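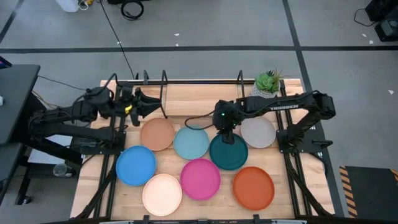

4. Laying out the plates

This section covers the plate sorting task for the Clamthorpe student challenge. It assumes the frame is bolted together, both arms are mounted, and you have finished the power check in Section 3. If you skipped Section 3 because last year's team told you it was fine to skip, go back and do it.

The task sheet calls this "a simple household sorting exercise." We have run it for two seasons at the Pirkutgate club and would drop the word simple. Round plates with a low rim are hard to pick up with two flat fingers, and a policy that looks good on one layout often falls apart on the next.

4.1 Placing the plates

1. Clear the tabletop between the two arms. Anything that stays on the table for training has to stay there for scoring too, plants included.

2. Set out the plates one color at a time. Use solid colors only.

3. Leave a gap of bare wood between every pair of plates. Overlapping plates belong to the stacking task in Section 6.

4. Spread the plates into a loose cluster. Do not line them up in a grid. A grid is easier to learn and will give you a score you can't repeat.

5. Check that each plate can be reached by at least one arm without crossing the other. Move the arms by hand, with torque off.

Note: The Sosach scoring script sorts plates by color name. It does poorly with close shades. Teal and aqua get mixed up under warm lights, and so do peach and tan. The release notes dated Mar 21, 2025 say this was fixed. We would test it yourself before you believe it.

4.2 Bringing the arms to the start pose

1. Turn torque on, left arm first.

2. Raise both grippers to hover above the plates. They should not touch a rim.

3. Look at the cables. A loop that hangs down to the table can catch a plate and drag it, and the log will record that as a successful push.

4. Wait 11 seconds for the joints to settle. The software says "ready" sooner than that. Ignore it.

CAUTION: Keep hands outside the frame whenever torque is on. The stop button cuts power to both arms, and they will drop. Do not try to catch one.

4.3 Recording

1. Set the episode length to 60 seconds.

2. Record one episode, then play it back before recording more. Teams hate this step — and then lose an afternoon to a bad camera setting.

3. Change the layout after every episode.

The Naqvi starter guide suggests 900 episodes. Our April entry used 439 and placed no worse than teams that followed the guide, though one result doesn't prove much either way. Write down how many you used, including the ones you threw out.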